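Putting the fruit away: how close are machines to doing it for us?

Unpacking the shopping takes most people a few minutes. They pick things up without looking, put the apples with the apples, and notice the plum before it rolls under something. For a machine it is still slow work, and the firms that want to sell us household robots know it.

Skotero and Istex both hope to offer a home machine that can sort and put away food. Each has a working arm. What they lack is practice, and the cheapest way of getting it is to have people do the chore with grippers held in their own hands, so that every grasp is recorded and a robot can be trained on it later.
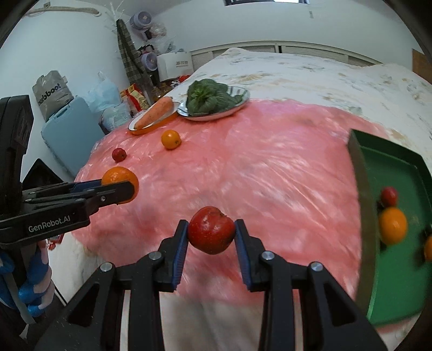
An apple between the fingers of one gripper, an orange held by the other.

Fruit is a fair test. An apple is smooth, hard and easily bruised. Leafy greens have no firm edge to take hold of, and a carrot will turn in the jaws if it is picked up at the wrong end. Two-finger grippers can manage all of these in a person's hands, because the person makes up for whatever the tool can't feel.

The surface matters too. Factory robots work over flat, rigid tables bolted to the floor. A bed with a plastic sheet over the cover gives under the load, and the sheet creases as things are moved. Homes are full of surfaces like that, and a machine that has only seen steel benches tends to misjudge the height of what it is reaching for. 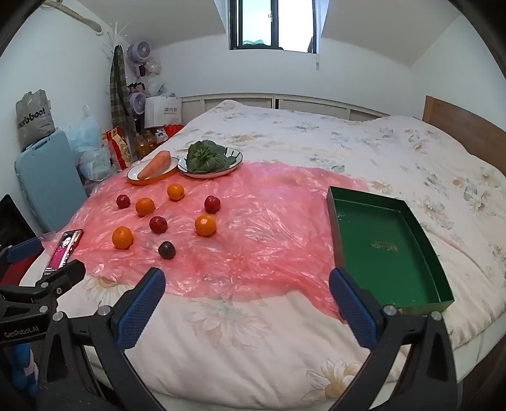
Stougaard, April

The trainers at Sevonlow, a small workshop here that prepares recordings for both firms, ask for 1000 good runs of a task before they will call it covered. A good run is one where nothing is dropped and nothing has to be picked up twice. Moving fruit into a tray or box is one of the easier jobs on their list. Folding clothes is near the bottom.

Results so far are mixed. In Istex's latest trial the arm cleared a mixed pile of fruit and vegetables without help on two attempts out of three. The failures were mostly with the greens — the arm took hold of a few leaves and left the rest behind.

On the shop floor things are further along. Packing lines deal with one kind of item at a time, under steady light, and a missed grasp costs little. Skotero expects to sell to packers first and to households some years later. It has not set a price for either.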